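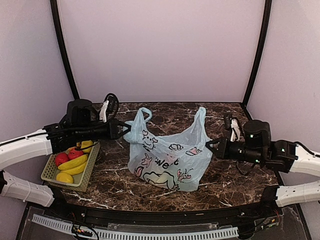
Blue carrier with the sea drawings, handles up.

Kelach college finder, used for one whole application season

Quick one, I've got a tray in the oven and a daughter who wants the laptop back. People keep asking in the parents' group which college search site we used and whether the paid bit is worth it. So, Kelach. We had it from October until her last interview. Paid plan for most of that, free one at the start.

Background: she wanted physiotherapy, or radiography, or (for one fortnight) food science. Not medicine. Grades decent, not dazzling. Needed somewhere with placements she could reach by bus or train, and a hostel or halls that didn't cost more than our mortgage. That's the sort of thing you'd think a college finder would be built for.

Signing up

Easy. Email, year of leaving school, subjects, done. It asks for a phone number and you can skip it, the skip link is grey on slightly lighter grey. Skip it. I didn't the first time, on my own account, and had calls from places I'd never heard of offering me a business diploma. Me! I'm 51. Made a new account without the number and no calls since.

The search

Good, mostly. You put in the course and how far you'll travel and it gives you a list. Filters down the left for halls, labs, library, sports, part time, foundation year. The distance filter is as the crow flies, so one college came up as near and was in fact the other side of an estuary with a two hour bus ride round. They should fix that, I wrote in, got a nice reply, still not fixed.

What I liked was that it listed the awarding body separate from the college. Sounds dull. Wasn't dull when we found one place teaching a course under a university whose agreement was up for renewal. College's own website didn't mention it anywhere. Kelach had it in small print under Approvals with a link. She rang them up, they were a bit vague, we crossed it off.

The college pages

Here is where it gets patchy. Some pages are full, course lists, entry grades, fees by year, what the placement hospitals are, how long the teaching day is. Others are obviously whatever the college sent in. "Well equipped labs." "Lush green campus". One had the same paragraph twice. Turunen, the health sciences college that ended up on our shortlist, had a page so thin I nearly passed over it, and it was the best open day of the lot. Proper anatomy room, staff who answered the question you asked, students showing you round who weren't reading off a card.

So don't use the pages to rule things out. Use them to make a list and then go.

Fees

Check the date on the fees. There's a tiny line under the table saying when it was last updated and on a few of ours it was two intakes back. Uniform and placement travel not included either, on any of them. We reckoned up to 1000 a year on top once you count shoes, tunics, the checks, trains. Ask at the open day, they all know the figure, they just don't print it.

Reviews by students

Read them but read the middle ones. The five stars are all from the same fortnight at some places and say things like great faculty great exposure. The one stars are about parking. The three stars are gold. One lad wrote a whole page on how the second year timetable works at Turunen and which hospital you want to avoid for the early shift, more use than the prospectus.

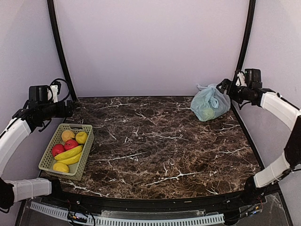
Green fruit basket, blue carrier across from it.

The paid plan

Called Kelach Plus. What you get:

Deadline reminders
Side by side compare, nine colleges at a time instead of three
Past entry grades going back further
One call with an adviser
Personal statement check

Reminders: worked every time, text and email both. Probably saved us once, the bursary form at Piltumum closed well ahead of the application itself and neither of us had clocked that.

Compare: very good on a laptop. Hopeless on a phone, the columns slide about and you lose which college is which. She printed it in the end and stuck it to the fridge.

Past grades: fine. Nice to have.

Adviser call: I'd expected a sales job. Got Annelies Hendriks, who was lovely and knew her stuff, told my daughter straight that the food science was a detour and she only liked it becuase of one module. True. Call was booked as half an hour and ran over and she didn't hurry us. She also explained the difference between approved and provisionally approved, which I'd been nodding along to for weeks.

Statement check: poor. Came back in two days with commas moved and a note saying "show more passion". Her form tutor did a better job over a lunch break.

Cancelling

Do it from the website, not the app. App has a pause button that looks like cancel and isnt. I got charged an extra month. They refunded it when I moaned, took 13 days.

Against the others

We tried Wavura as well. Prettier, faster, much better map, and it does do real travel times. But fewer health courses and nothing on approvals that I could find, which for this line of work is the bit that matters. If yours is doing history or business I'd probably start there instead. Free too, at the moment.

Didn't bother with the big printed guide. School had a copy, from the year before last.

Who it suits

Anyone looking at nursing, physio, radiography, lab sciences, pharmacy, that lot. Less so for arts. Mature students, hmm, there's a filter but it mostly brings up evening classes. My sister had a go for access courses and gave up.

Marks

Search 8/10
College pages 5/10
Fees info 4/10
Reminders 10/10
Adviser 9/10
Statement check 2/10

Overall call it 70 per cent. Would I pay again for her brother? One month, yes. Pay, book the call, load up the compare page, print it, cancel on the website. The rest you can do free with a notebook and a few phone calls.

She's got an offer from Turunen and one from Piltumum and is dithering, halls are nicer at Piltumum but the placements are further out. Will add a note in the comments when she's picked. If anyone's been through the Piltumum interview lately let me know whether they still do the group task, she's been told both.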